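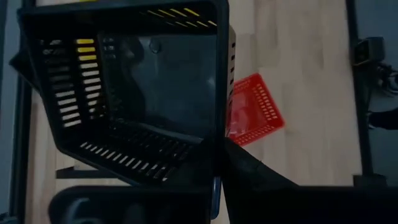
Wrist view, black basket up close, red basket on the floor behind it.

Ticket: Wrist stream too dark when the black basket is lifted
Project: Navley basket handling, demonstration set
Opened by: Haruna Ichikawa
Assigned to: Yasuo Morikawa
Priority: Medium
Status: Closed, with one follow-up

Problem

The nightly check flagged 176 episodes from the black basket task. All of them failed the same test, which is the brightness floor on the wrist stream. The joint data, gripper width and timestamps are fine. The room view for the same episodes is also fine.

When the basket comes up close to the wrist camera it fills most of the view. The floor behind it stays well lit, but the inside of the basket and the fingers go dark. The attached still is from one of the flagged episodes. You can make out the slots because of what shows through them, but the line between the finger and the basket is hard to follow. That line is what we need for the grasp labels.

Red basket episodes from the same station pass.

Expected: the finger and the rim can be told apart for the whole lift.
Seen: they merge once the basket is close to the camera.

Log

Haruna, 9:40 am
Pulled the flagged list and opened episodes from the start, middle and end of it. Same thing in each. I have paused black basket recording at this station. Red basket recording can go on.

Yasuo, 10:15 am
Is exposure on auto or locked? The station notes say locked, but the notes were written before the February rebuild.

Haruna, 10:30 am
Auto. The rebuild put the config back to defaults. I should have caught that on the first day.

Yasuo, 11:05 am
OK, that explains part of it. Auto exposure is averaging over the whole view, and pale floorboards pull it down. With the red basket it has less dark plastic to deal with, so the error doesn't matter much.

Please try the following, one change at a time, and record five lifts after each:
1. Lock exposure at the value in the old station file.
2. Put the metering area on the lower middle, where the fingers are.
3. Add the Hoekstra light bar, low setting, aimed at the grasp point.

Haruna, 1:20 pm
Results.
Step 1: better on the fingers, but the floor washes out. Four of five pass.
Step 2: with exposure back on auto and the new metering area, the picture pumps brighter and darker as the basket comes in. Two of five pass. I would not use this one.
Step 3: exposure locked again, one notch lower than the old value, light bar on. Five of five pass and the floor is not washed out. There is some glare on the inside of the basket, but not where the fingers touch it.

Yasuo, 1:50 pm
Go with step 3. Save it in the station file under a new version number so we can tell which episodes were recorded before and after. Please don't overwrite the old file — the Latudell set still points to it.

Haruna, 2:10 pm
Saved. What do we do with the 176? The operators would like to keep them.

Yasuo, 2:35 pm
Keep them, but not in the main training split. Tag them low_light_wrist. I brightened a few in Jevero and the finger edge does not come back well enough to label by hand. They are still good examples of the motion, and the policy may see poor light in use anyway. We can test with and without them later.

For the main split we need 100 new black basket episodes under the new settings. Vary the start angle as before, and leave the red basket on the floor in some of them so it doesn't learn that only one basket is ever present.

Haruna, 4:45 pm
55 recorded and all pass the brightness check. One was dropped for a slipped grasp that the operator did not mark. I added it to the failure folder with a note. Recording the rest tomorrow morning.

Haruna, next day, 11:30 am
100 done. Nightly check run by hand on the full batch, no flags. Uploaded.

Yasuo, 11:50 am
Looked through a sample and the rim is clear through the whole lift. Closing.

Follow-up (separate ticket, owner Yasuo): make the recorder refuse to start if wrist exposure is set to auto. The total for this task is meant to reach 1,000 episodes, and I don't want to find this out from the nightly check again.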